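Rollwood Gradivel Desktop, Matte Finish: Review

The Gradivel is the flat-panel top in Rollwood's desk range, sold without legs. I bought one in February to replace a solid beech top that had cupped along its length. It has carried a monitor arm, a keyboard and a bench vise since then.

Fit and hardware

The pilot holes on the underside lined up with my Grakgate leg frame on a 300 mm spacing. Rollwood supplies screws for its own legs only, and they were too long for the Grakgate brackets. I used shorter ones from stock. Panel thickness measured 22 mm at all four corners.

Surface

The matte coating is the main reason to choose this top over the cheaper Minja. Glare from a side window is spread out instead of returned as a hot spot, and the smooth face suits an optical mouse without a pad. Color is harder to judge. The catalog calls mine "sand," but it shifts between pink and beige depending on the light, so ask for a sample before ordering. 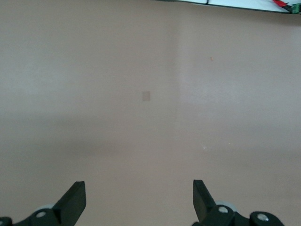 Cleaning and wear

Coffee and pencil wiped off with a damp cloth. Permanent marker needed alcohol and left a slight shine where I rubbed too hard - a known weakness of matte coatings. Skin oil shows at the front edge after two weeks or so and comes off with dish soap.

Stiffness

With the monitor arm clamped at the rear edge, typing produces a small visible shake at the screen. A steel plate under the clamp cut most of it. The Minja was worse in the same position.

Verdict

A good top for writing and screen work, less suited to a workshop. The edge banding is the weak point: mine has a small lifted section near the vise. Buy the shorter screws at the same time.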